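Where the Bottles Go: Deposit Returns in Pridville
Project report, Intro to Urban Systems
Gilchrist section

Why I picked this
Pridville has had a bottle deposit for a while now and people complain about it constantly. Lines, sticky floors, machines out of order. I wanted to find out who still bothers to return stuff and who just tosses it in the regular recycling.

What I did
Short survey, paper and online, in April. 171 people answered. Also went to 2 return sites, the one at Pullaseck Market and the smaller one on Vestau Street, and stood around taking notes. Would of liked to do more sites but ran out of time.

Results
Of the 171, 77 said they return bottles at least once a month. Most of the others give them away or leave them next to the bin for somebody else. Hardly anyone said the money was the main thing. Storage came up way more – small apartments, no garage, roommates who hate the smell.
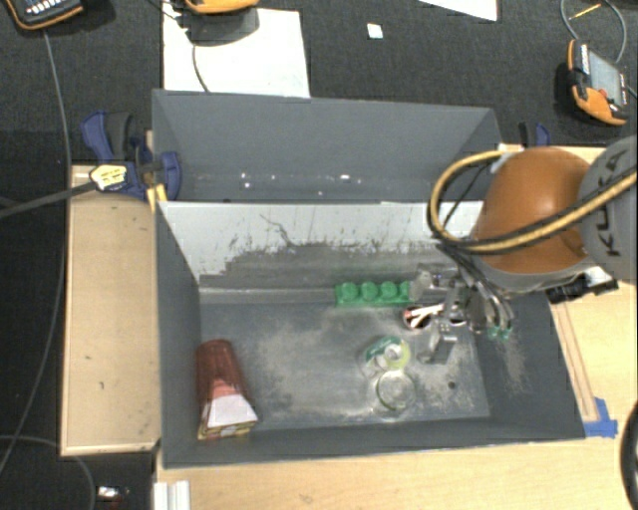

Distance mattered less than I expected. People near Vestau Street still drive to Pullaseck becuase they shop there anyway. So a return site seems to work best when it's tacked on to some other errand. Waits were worse at Pullaseck though, nearly 8 minutes at 5 pm, and two people left with full bags while I was there.

Problems
Sample is mostly students and their families. Older people are missing. Question 4 was confusing (it asked about "containers" and some people thought that meant food containers), so I dropped it. Also my notes from Vestau Street are thin – it was raining and hardly anybody came.

What I'd change
Ask about apartment size directly. Go in the morning as well. Talk to the store staff, who probably know all of this already.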